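What I'm setting aside for hand-held grippers next year

6th November

I have put off writing the equipment budget for as long as I could. Ward Prins wants it before the Noltham order goes in, so I spent this morning on it and I'm putting the notes up while they're fresh.

The total I have to work with is 4000. That has to cover grippers, spare parts, shipping and whatever gets forgotten. Last April I forgot cables and chargers completely, and they came out of the money for storage.

Cloth handling is the main work on the list, so the grippers come first and everything else gets what's left. I had three quotes, from Clurora, Güneş and Pido. Pido was the cheapest per unit but doesn't sell the trigger as a separate part. Clurora does. Güneş would only quote for larger orders, so I dropped them.

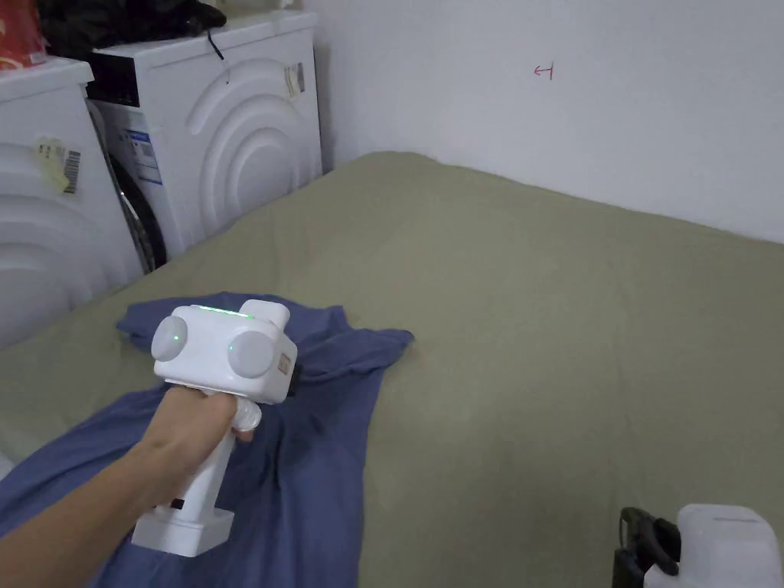
Should you buy one gripper first and add the second later?

Only if your tasks can be done with one hand. Ours mostly can't. Folding needs two, and a left and a right bought months apart may come from different versions, which means more time spent getting them to agree. I'd rather wait and buy the pair.

The Clurora pair comes to 1288 with shipping. I've put that down twice, so there's a second pair to switch to when the first one needs a repair. Ward asked if the backup pair could wait until spring. I said no, because one broken trigger would stop all the work while we waited on a part, and the quoted wait is up to 30 days.

What's left goes to spares, storage and cloth. Cloth is cheap, but I still gave it a line. Towels and shirts get worn out and I'm tired of bringing mine from home.

Both hands get used for most of a session, so I also asked each seller for the weight of a single unit. Only Clurora sent a number. The others said "light," and I can't plan work shifts around that.

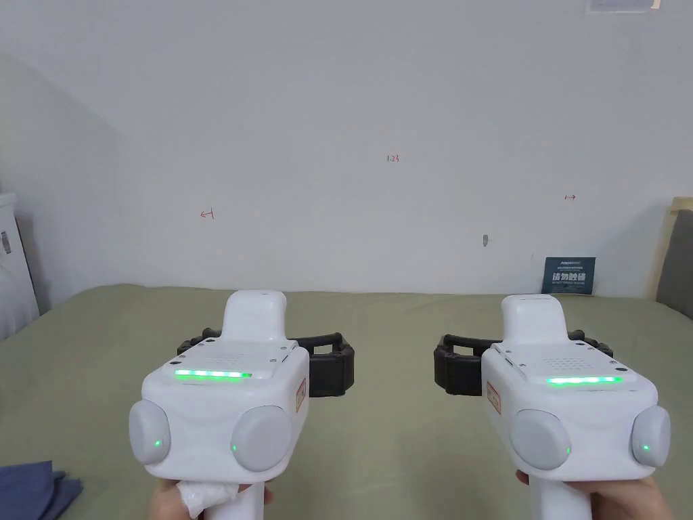 Still to decide

Whether to pay for the longer warranty. Whether to order spare triggers now or with the second pair. I also need to ask Noltham if they'll split the invoice, and get Ward to sign the form.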